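Pepper month at the Gerach bench

I promised in the last issue that I'd report back once we had moved on from blocks, so, April has been vegetables. 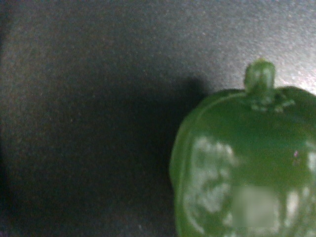
My job most afternoons is to sit at the leader arm and teach the other arm to pick things up. I move my side by hand, the follower copies me, and everything gets recorded as one demonstration. We have 218 of them for the pepper task now and I think I drove most of those myself (my right shoulder would like a word about it).

The task sounds like nothing. Reach out, get hold of the pepper, lift it, set it in the tray, go back to the start. With a block you can be lazy and come straight down with your eyes half shut. A pepper is all lobes, and if you close on one of the bulges it rolls away from you, and then you have to chase it, and then the chase is in your data! I kept a few of those in on purpose. Stamura, our sister project across the hall, threw theirs out and now wish they hadn't, as their arm has no idea what to do after a miss.

Shine has been my other headache. Glossy green skin picks up every light in the building, and the bright patches slide around as the wrist comes in. On the wrist view the pepper I reach for at two in the afternoon and the same pepper at six look like different vegetables. So we started moving the lamp between batches. I do 30 runs, shift the lamp, turn the pepper so the stem points somewhere new, and do another 30. Dull work, but the arm stopped hesitating over the highlights after we added those batches, and I'll take dull for that.

Things I've changed in my own driving: I slow down for the last bit before contact, I don't stop dead in midair to think (the arm learns the stopping too, oh boy does it), and I let go of the controls after 8 runs in a row and walk around the room. My runs after a break are so much smoother that you can spot them in the plots.

First trained version got 7 good lifts before it knocked the pepper into the tray sideways and then tried to pick up the tray. I laughed, then went back and recorded more tray approaches.

Next up is the Orel gripper with the softer pads, which Oprea is lending us for a few weeks. I'm told it forgives a sloppy grasp. If you'd like a turn at the leader arm while we have it, reply to this email and tell me which afternoons you're free. You don't need any experience, and left-handers are very welcome, we have hardly any left-handed runs.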